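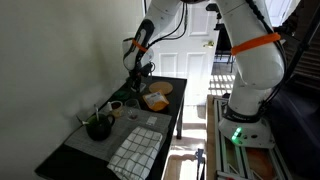

Tea table, sunny side of the room. Gripper over the little glass.

Quick one because I have a lab report due and have not started it.

So the club picked the tea task for the October showcase. I voted for sorting socks. Lost. Oddur wanted tea and Oddur talks the loudest, and fine, tea looks nicer for parents than socks do. The job is: clear the table after somebody has had tea. Glasses off, mug off, teapot last, towel stays where it is. 7 minutes on the clock. Judges from Brarno pick where the stuff goes at the start so you can't just memorize one layout.

We've got the demos split up so each of us drives for a bit and then swaps. Jytte is by far the smoothest. I am jerky. I get right above a thing and then hover there like I'm waiting for permission, and then Malou goes "down, down, just go down" from behind me. You can see it in the plots too, big flat bit before every grasp. If the policy learns to hesitate that's on me.

Things I learned this week, no order:

Clear glass is awful. I thought the mug would be the hard one since there's liquid in it, but the mug is big and white and it just sits there on the gray placemat being easy to see. The small glass at the back is what eats the time. Depth goes all speckly on it and when the sun is on the floor it's worse. Mikkel wants to tape up the windows. I want to keep some sunny runs in, the showcase hall at Prandalside has huge windows and nobody is taping those.

The spoon in the teapot. It sticks way up and if you come in from the wrong side you hook it with the wrist. Did that twice. Now we go for the spoon first as its own step, then the pot, which adds time but so does picking tea leaves out of a placemat.

Cable slack!! The cables loop down the outside of the arm and on the long reaches toward the teapot side I keep looking at them instead of at the gripper. Mikkel says there's plenty. I still look.

Fold the towel the same way evry time or don't fold it the same way on purpose. Pick one. We had a whole argument about this and the answer was "on purpose different" but then half of us forgot and did it the same.

Count so far is 13 good demos from me, which is less than anyone. Malou keeps the spreadsheet so there's no fudging it. Bjartur (our advisor, teaches the controls class at Utness) says he'd take a small clean set over a big messy one, and then in the same breath asked if we could get up to 3000 before the showcase. Across all the teams he meant. I think. I hope.

First training run is going tonight on whatever we have. Expecting nothing. Oddur is expecting it to work and has told his mom.

Still to do:
- rewrite the reset checklist, the one on the wall has the old placemat position
- label the failed grasps properly, "bad" is not a label Oddur
- find out if the judges' mug has a handle on the same side as ours
- ask Zhong's team how they do glass, they had a decent clip of it at the last meetup
- my lab report

Will post the first rollout even if it's embarasing. Probably late, like 11 pm late. Ok lab report now.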